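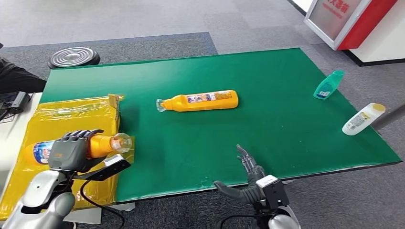 Progress report no. 3: two-arm bottle sorting, Trollwood shared workshop
To: Mirta Lucero
Date: 7/31/18

Work done in this period

Both arms are now mounted and can reach the green mat from the front side. The left hand takes a bottle near the neck, with the fingers over the top. Bottles that lie on the side are the main task at present. The wrist sensors are fixed on both arms, but the black cables still hang free and I want to tie them better.

We made 60 trials with the left hand, and 37 ended with a correct grip. The right hand I have tested only for opening and closing.

Problems

The shiny yellow package gives strong reflections, and the Timeo software sometimes reads them as an edge. I asked Galluvov for advice and wait for the answer.

Money

From the grant we have spent 1164 dollars, mostly for the finger joints. I ask for permission to move 30 dollars from travel to cables.

Next step

To repeat the same trials with the right hand.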